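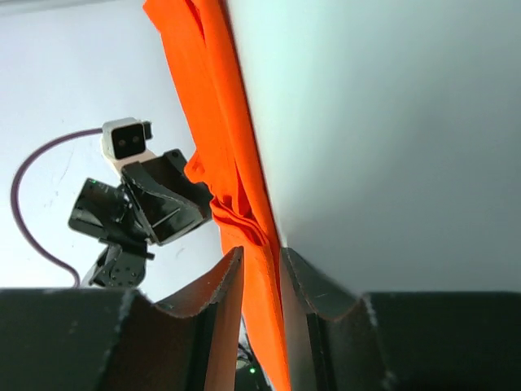

Home Ask Topics Rooms Members Log in

Best way to clean a big smooth pale gray surface without streaks?

Posted in Cleaning & Tidying
Last updated 27/09/2020
14 comments · 60 shares

We just moved into the downstairs of an old house in Pundcombe (built in 1915, and I love every crooked inch of it) and the previous people put in the most gorgeous pale gray panels along one side of the kitchen. Totally smooth, no pattern, no texture, and they make the whole room feel bigger and calmer. I'm over the moon with them!

The trouble is that I can't get them to look clean. I wipe them down in the evening, they look perfect, and then in the morning the light comes in sideways and there are big swoopy arcs everywhere. I've been using an orange cloth from a pack my sister left behind, dish soap, and warm water. I tend to scrunch the cloth up in my fist and go at it in circles. Then I do it again, and the arcs just move.

Is it the cloth, the soap, or me? I don't know what the panels are made of, so I'm nervous about trying anything strong. Also, does the color of the cloth matter? Somebody told me bright ones can bleed onto light surfaces, and now I'm worried.

Flesorar
Member · 3 posts

Oh, I love this kind of job. Smooth pale surfaces are fussy, but once you get the knack it takes five minutes and looks fantastic.

My guess is it's mostly the scrunching. When a cloth is all bunched up, only the tops of the folds touch the surface, so you get a few hard ridges dragging soapy water along and leaving it behind in lines. Fold it instead. Half, then half again, so you have a flat pad the size of your hand. When one side gets grubby, flip to the next. You get eight clean sides out of one cloth that way, which still pleases me every time.

Then it goes like this:

Dust first with a dry cloth. Any grit gets pushed around once it's wet, and that's how you get fine scratches.

Use far less soap than you think. I put one small drop in a whole bowl of warm water. Most streaks I've ever fought were soap that never got rinsed off.

Wring the cloth hard. It should feel damp and leave no drips on the panel.

Work from the top down in straight, overlapping passes. No circles!

Go over it with a second cloth and plain water, then dry it right away with a third one. The drying is the bit people skip, and it makes the biggest difference of all – especially if your tap water is hard.

On the color thing, yes, a new bright cloth can let go of some dye. Wash it by itself in warm water before you use it, then press it damp against a piece of white paper towel for a minute. If the towel stays white, carry on. If you see orange, wash it again, or keep that one for the trash can lid and the bike. I have a bright orange one myself that ran a little in its first wash and has been fine ever since, and I can always find it in the cupboard.

No fabric softener in the wash, by the way. It coats the fibers and then they smear.

Send us an update when you've tried it, I'd love to hear how the panels come up.

Umali
Member · 1644 posts · 22 found this helpful

vinegar. works on everything

Wesico
Member · 2 found this helpful

Please go easy on the vinegar until you know what the panels are! On some painted finishes and on natural stone it can dull the surface, and pale gray could be either of those. Try anything new on a spot low down behind a chair or the trash can, let it dry fully, and look at it in that sideways morning light before you do the rest.

The folding advice is spot on though. I'd only add that old cotton T-shirts make lovely drying cloths – cut off the seams and the printed part first.

Flesorar
Member · 3 posts

Update! Folded cloth, one drop of soap, dried it with an old pillowcase. Came down this morning and there is ONE faint arc near the top where I couldn't reach properly. Everything else is beautiful. I washed the orange cloth twice and the paper towel stayed white. Getting a step stool next.

Share · Save · Report
More in Cleaning & Tidying
Back to top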